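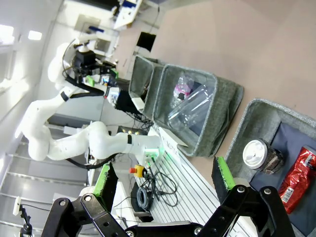
3. Sorting station: bins and labelling

3.1 Layout

The station consists of a table with grey felt bins on it, one for each class of waste. The classes used in this report are plastic, cans, and mixed, the last of which takes paper cups with plastic lids and snack wrappers. The bins differ in width. Felt was chosen over rigid boxes after the August trial, when items dropped from a height bounced out of the boxes. Felt sides sag slightly under load, but this had no effect on the results.

3.2 Signs

Each class is given a printed card on a small stand. An earlier set of signs supplied by Flavell used symbols only, and readers confused the symbol for cans with the one for plastic. The second set uses a single word in black capitals on white. Ketsara Noiphan set the wording and kept the list of accepted items.

3.3 Accepted items

Bottles go in with or without a cap. Labels are left on. Empty bottles are laid on their side, as upright bottles tip over and take up more of the floor of the bin. Drink cans may be crushed or whole. Cups are not separated from their lids, as the Sriwong guidance we followed treats the pair as one item. 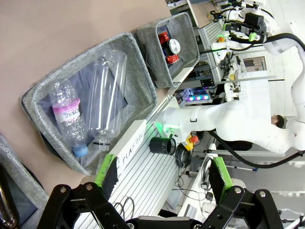

Figure 3.2. Bottles in the large bin with the PLASTIC sign; a crushed drink can in the smaller bin.

3.4 Results

A total of 1,548 items were sorted over the project. Of these, 195 were placed in the wrong bin at first and moved at the check. Most of the errors were cups put in with plastic on account of the lid. Snack wrappers were the next most common. Errors with cans were few and fell to six after the signs were changed.

Filling time was also noted. The plastic bin filled first in every session, usually in roughly 10 minutes, and set the point at which sorting had to stop.

3.5 Limits

All items were empty and rinsed before use. Glass was left out. The Elov liner cloths were washed between sessions, but their fit was not checked each time, and a loose liner reduces the usable depth of a bin. The effect of this was not measured and is carried over to the list of further work in section 5.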